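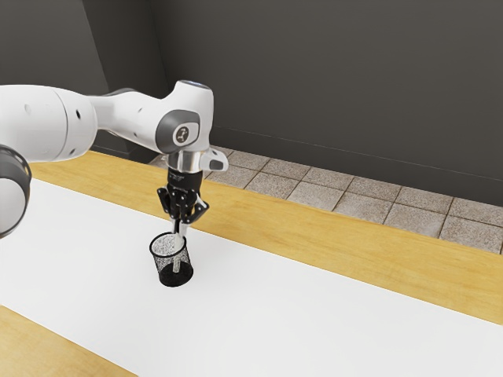

Rod and Cup: Gripper, Camera and Controller Trials in Simulation

Plindton Manipulation Group. Gallery page, second set. Updated in January.

This set covers the rod-and-cup task in Remari, our simulation workspace. The arm takes a thin rod, carries it over an open cup, lowers it upright and lets go. We used the task to compare two finger linkages, three camera placements and two controllers on the same arm model. Every combination was run for 200 trials with the same list of starting positions. Notes are short. Full logs are in the project folder under the set name.

A trial counts as a success when the rod is inside the cup, the fingers are clear of the rim and the cup is still standing. A rod that leans against the inside wall counts. A rod that goes in after bouncing on the rim also counts, but is flagged in the log.

Workspace
White table inset in a wooden border, tiled floor, dark gray walls. The walls were lighter in the first set and the edge detector lost the white links against them. No other change to the room between sets.

Lighting
Soft and even for all runs on this page. Hard shadows are switched off. A separate lighting sweep is planned and will get its own page.

Rod
White, rigid, no texture. Contact friction is set on the rod and on the finger pads separately, and the solver uses the lower of the two. The first set used the average, so slip figures from the two sets should not be compared.

Cup
Black mesh wall, solid rim, solid bottom. The visual model has openings and the collision model does not. The rod tip therefore cannot catch in the wall, though a real one might.

Cup collision shape
Built from flat segments around the circumference. Too few segments and the rod settles into the corners between them. We raised the count until the resting angle stopped changing, then left it alone. The bottom is a single disc.

Gripper A: Bakker, angular linkage
Two jointed fingers on a boxy body. The fingertips move on an arc, so the height of the contact point changes as the opening changes. On a thin rod the fingers are nearly closed at contact and the arc has little effect. It matters more on release, when the tips move outward and upward together.

Gripper B: Bakker, parallel linkage
Same body, same flange, different finger set. The tips stay level through the full stroke. Easier to plan for. The fingers are wider at the base and come closer to the rim when the rod is gripped low.

Grip height
Gripping near the middle of the rod gave the steadiest carry with both linkages. Gripping near the top gave more clearance over the rim and more swing. All scored runs use the upper third as a compromise. Grip heights below the middle were dropped after the parallel linkage hit the rim on most attempts.

Grip force
Set once per linkage and held fixed. The lowest force that kept the rod from slipping during the carry was found by stepping up from zero, and one further step was added as margin. Raising it beyond that changed nothing except the solver time.

Camera 1: fixed, across the table
Gives a clear line to the cup mouth and the lower part of the rod. The wrist blocks the view of the fingers for part of the approach. Best placement for estimating rod angle.

Camera 2: fixed, overhead
Good for cup position. Poor for rod angle, as an upright rod covers only a small patch of pixels from directly above. The arm link blocks the cup entirely in some approach poses and the estimate has to be held from the last clear view.

Camera 3: wrist mounted
Always sees the fingers and usually sees the rod. Loses the far side of the rim late in the descent. Works well with a fixed camera and badly without one. Calibration error at the mount is amplified by the distance to the rod tip, so a small rotation error becomes a visible miss at the rim.

Camera rate
All three cameras ran at 20 frames per second. A faster rate was tried with Camera 1 and gave the same success count within the spread between repeats. The slower rate keeps the logs smaller.

Controller 1: position control
Follows a planned path and does not respond to contact. Repeatable, fast, and unforgiving when the cup estimate is off. Most failures are of one kind: the rod tip lands on the rim, the arm keeps moving down and the cup tips.

Controller 2: Rirkis compliant controller
Uses the wrist force estimate to soften the motion when contact is detected. When the rod touches the rim, the descent stops and the tool moves sideways in a small spiral until the force drops. Slower per trial. The search distance is limited to 2 mm either side of the contact point, which covers most camera error but not a wrong cup position.

Controller settings
Stiffness was lowered along the vertical axis only. Lowering it on all axes made the rod drift during the carry. The force threshold needed a separate value for each linkage because the two finger sets differ in mass and the gravity term is not perfect. If you reuse the configuration with another finger set, rerun the zeroing step first.

Descent speed
One speed for both controllers. Controller 1 can go faster with a good camera estimate. Controller 2 cannot, as the contact is over before the filter has responded.

Release
The fingers open in two stages. A small opening drops the rod, followed by a pause and then the full opening with the arm rising. A single full opening knocked the rod sideways with the angular linkage. The parallel linkage did not need the pause but was run with it for consistency.

Failure type: rim contact
Common with Controller 1 and Camera 2. Uncommon with any camera under Controller 2. The log field is rim_first.

Failure type: rod rotation in grip
The rod turns between the pads when its tip touches something. The angular linkage showed this more often. Larger pads would help. We kept the stock pads for both linkages so that the comparison stays between linkages.

Failure type: early release
Seen in one configuration only and traced to a bad unit conversion in the gripper command. Fixed, and all trials for that configuration were rerun. The earlier logs are kept with a suffix and should not be used.

Failure type: solver
The rod passes through the rim in a single time step. Run 231 of the development batch is the clearest case and is kept as a regression test. Halving the step removed it. No scored run on this page used the longer step.

Best combination
Parallel linkage, Cameras 1 and 3 together, Controller 2. The angular linkage with the same cameras and controller was close behind, and the gap was smaller than the gap between controllers for either linkage. For this task the controller mattered most, then the camera placement, then the linkage.

Fastest combination
Parallel linkage, Camera 1, Controller 1. Suitable where a tipped cup can be reset without cost.

Not tested
Soft cups, flexible rods, moving cups, suction, three-finger grippers. Rods of other diameters are in the queue. Hardware runs are waiting on a matching cup mount.

File notes
Renders are saved at full size in the project folder. Names follow linkage, camera, controller, trial. The first set used a different order. Scene files open in the current Remari release only; the older loader drops the friction settings and gives no warning.

Previous set: Block Stacking
Next set: Rod Diameter Sweep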